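The forty-five minute tidy, and other things I've been sold

28 Feb 2020
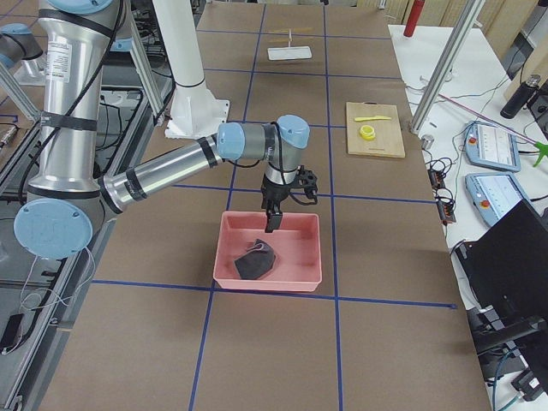 I have now read four books about decluttering, which is three more than anyone with a full bookcase ought to own. The latest was lent to me by my sister-in-law, who swears by it, and who has moved house twice since she read it, so I'm not sure how much of her clear worktop is down to the method and how much is down to the removal firm losing a crate.

The book wants me to tidy for forty-five minutes every morning. Before work. It says I'll be amazed what I can get done in that time. I was amazed. I got through one kitchen drawer, found the key to a bicycle lock I cut off years ago, and missed my bus.

I should say where I'm coming from. I'm not a messy person. I'm a person with things, in a flat that was built for somebody without any. There's one proper cupboard and it has the boiler in it. When I moved in, the agent called it "a storage opportunity", and I've thought of that phrase every winter when I have to take out the ironing board, the tent and a box of old tax papers so the boiler man can get his arm in.

What bothers me about the tidying business is the sums. The book says the average home holds 3,306 items and that most of us use fewer than a quarter of them. Says who? There's no footnote. Did someone go round and count? Is a box of matches one item or fifty? Does a pair of socks count once? I asked my sister-in-law and she said I was missing the point, and I probably was, but if you put a number like that on page two in large type then I think I'm allowed to ask where you got it.

It goes on like that. You will save so many hours a year looking for your keys. You will save so much money by not buying a second pair of scissors. I own five pairs of scissors and I still can't find one when I need it, and I don't believe owning one pair would help. I'd just have one pair I couldn't find.

Then there are the boxes. Every one of these systems ends up at boxes. You're told at the start that you have too much stuff and must let it go, and by chapter six you're being steered towards a set of matching tubs in three sizes. The book I've been lent is quite open about it. There's a page at the back for a range called Fedier, stackable, with lids, and a little card that slides into the front so you can write what's inside. A starter set is £55. For tubs!

I have nothing against a tub. My grandmother kept everything in old ice cream ones and could lay her hands on a zip or a birthday candle faster than I can unlock my phone. But she never paid for them, and she didn't throw out half her sewing things first in order to deserve them.

I did get as far as looking at the website. The Fedier people have a quiz. It asks what kind of keeper you are, and I came out as a "Gentle Gatherer", and the answer for Gentle Gatherers was the starter set. I went back and took it again, lying on every question, and came out as a "Ruthless Editor". Ruthless Editors also need the starter set. I stopped there.

Olumide Briggs, who I used to share an office with and who has less patience for this than I do, went on one of the day courses back in November. His partner had bought it for him, which he took as a hint. It was held in a hotel conference room off the ring road at Emgate, and they were all asked to bring one object they were finding hard to part with. He took a broken radio. The woman next to him had brought a wedding dress, and he said he felt so bad about the radio that he put it back in his bag and told the group he'd forgotten to bring anything.

He reported that the morning was sensible. They talked about why people hang on to things, and a man got a bit tearful over his dad's golf clubs, and the tutor was kind to him. The afternoon was a sales pitch. By four o'clock there was a table of products at the back and an offer that ran out when you left the building. I've sat through that afternoon myself with timeshares and with double glazing, and it always has the same biscuits.

He still has the radio.

Now, the other side of it. I had a long message from Ese Tijani after I grumbled about all this last time, and I want to be fair to her because she made a better case than the book does. She cleared her mother's house over the best part of a year. It was full, properly full, with rooms you couldn't walk across, and she had no idea how to begin. She used one of these methods, the strict sort, where you do clothes first and photographs last. She says it didn't matter much whether the order was right. What mattered was that there was an order, and that she could do clothes on a bad day without having to decide whether clothes were the thing to be doing.

I believe that. I think a lot of advice works that way, diets included, and exercise plans, and those planners with the month laid out in pastel squares. Somebody takes a decision off your hands and you get on with it. If that's what you need then a book for a few quid is cheap. I only wish it would say so plainly and leave out the stuff about my energy.

Because there's a great deal about my energy. There is a chapter telling me that a cluttered hall blocks it. My hall is blocked by a pushchair that belongs to the couple upstairs, and I've no intention of taking it up with them, because the baby is lovely and they've got two flights to carry her up.

Ese also told me, and I'd have put this in the book if it were mine, that the charity shops were turning her away by the end. She'd ring ahead and they'd say not this week. Plenty of what she had boxed up so carefully went to the tip. None of the four books I own spends more than a paragraph on where it all goes. You thank the item, you let it go, and off it floats. It doesn't float. It goes in the boot of a car and then sits in a queue at the recycling centre behind a man with a mattress.

I did one experiment of my own, if it deserves the word. I put everything from the top of the chest of drawers into a carrier bag, wrote the date on it, and shoved it under the bed, the idea being that whatever I hadn't gone looking for after a few weeks could go. This is in all the books in one form or another. I went looking for the nail clippers on the first evening. A few days later I wanted the spare fuse, and then a button. At the end of it I had a bag with some foreign coins in it, a dead watch, a hair slide that isn't mine and a lot of fluff. I kept the coins. I've kept the watch too, if I'm being truthful, on the grounds that it might only want a battery, and I haven't bought the battery.

So did it work? The top of the chest of drawers looked very nice for nearly three weeks. I'd walk in and feel slightly pleased with myself. Then the post started landing there again, and a scarf, and now it looks as it always did, apart from the fluff.

My sister-in-law wants her book back by Easter. I know I put it somewhere safe when I did the bookcase, and I've been through both shelves and the box with the tax papers, and I'm going to have to take the ironing board out again and look behind the boiler.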